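Minutes, review of the Gundetti sorting kit
2022-09-14, Cáceres office

Seema Solanki opened the meeting. The minutes of the last one were accepted with no change.

1. Offer from Brornora. The price is 1,203 euros for each kit, with training for 4 persons included. Delivery of spare fingers is not included and must be asked in writing.

2. Sorting task. The words "fruits" and "office supplies" are written on the table, one for each basket. Kanchan Srivastava proposed to keep this layout for all 100 runs of the review.

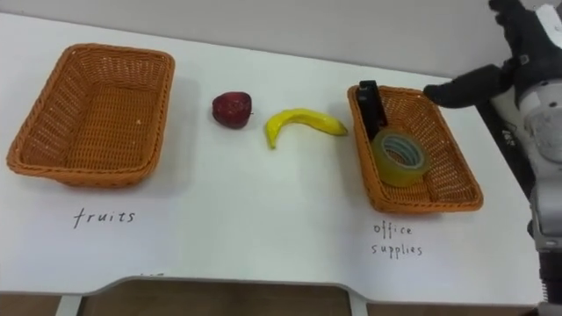
Seema Solanki replied that the manual explains the setup well but says too little about error messages, and she will write to Brornora.

3. Next meeting: end of September.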